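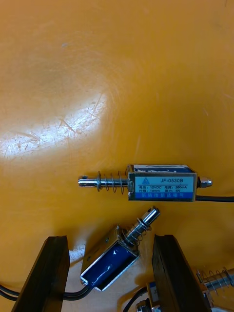
Mechanical timers and the dishwater problem

The rinse valve on my parts washer failed in October, and I spent longer on it than the machine is worth. These are the notes, mostly so I have them next time.

The washer is a Plestard, the older benchtop type with a cam timer. A small motor turns a stack of plastic cams, each cam rides against a leaf switch, and each switch runs one thing: pump, heater, rinse valve, drain. There is no circuit board. The full cycle is 26 minutes, and if you pull the cover you can see where you are in it by looking at the cams.

The symptom was that the rinse never fully stopped. After the cycle ended, a thin stream kept running into the tub, slow enough that I missed it for several days. The overflow took care of it, so the floor stayed dry and the only evidence was the water bill and a white line of scale on the tub wall.

A valve that leaks with the power off has a mechanical fault. The coil pulls the plunger up to open the valve, and a spring plus the line pressure close it. With no current in the coil, the electrical side has no say in the matter. I knew this and still started with the meter, which is a habit I would like to lose. The coil resistance was steady and there was no stray voltage at the terminals with the timer in the off position. That took half an hour and ruled out a fault I had no reason to suspect.

With the water shut off and the valve on the bench, the cause was plain. The diaphragm is a rubber disk with a small bleed hole near the edge. Water passes through the bleed hole into the space above the diaphragm, and the pressure there holds it down on the seat. When the plunger lifts, it opens a second hole in the center, the pressure above drops, and the diaphragm rises. If the bleed hole is partly blocked, the upper space fills slowly and the valve closes late. If it is fully blocked, the valve may not close at all. Mine was nearly packed with scale. There was also a groove worn in the rubber where it meets the seat.

I cleared the hole with a single strand of copper wire. Do not use a drill bit or a sewing needle. The size of the bleed hole sets how fast the valve closes, and rubber tears easily at that diameter. A valve that closes too fast will bang the pipes, and you will then be chasing a different complaint.

The seat and plunger bore went into white vinegar for 60 minutes, then a rinse and a wipe. I left the spring out of the vinegar and cleaned it with a dry brush.

The grooved diaphragm could have been turned over on some valves, but this one is molded with a raised lip on one side. I ordered a rebuild kit from Salehi. The kit has the diaphragm, a spring, an inlet screen and two O-rings. One of the O-rings does not fit anything in my version of the valve. Gavin Guthrie, who has the same washer, says his kit had the same spare and that it belongs to the model with the side outlet.

Assembly notes, in the order I needed them:

Wet the diaphragm before seating it.
Line up the bleed hole with the notch in the body. The lip will seat in other positions and the valve will then stay shut.
Start all the cover screws by hand and tighten across the corners.
Fit the inlet screen with the dome facing the supply.

I got the second one wrong and had to take it apart again.

After reassembly I ran 5 full cycles with a dry paper towel under the outlet between each one. It stayed dry every time. The rinse also starts more sharply than before, which I put down to the new screen. The old one was half covered in grit.

The larger issue is the water. Sornilthorpe gets hard water from wells, and anything with a small orifice has a limited life here. Shirley Goodall runs a Plurkamia cartridge filter ahead of her darkroom sink and changes it twice a year. I have the fittings for the same arrangement but not the wall space, as the supply line comes up behind the drill press. For now I have written the rebuild date inside the cover and will pull the screen again in the spring.

The timer motor has developed a faint tick once per turn. It keeps correct time, so I have left it alone.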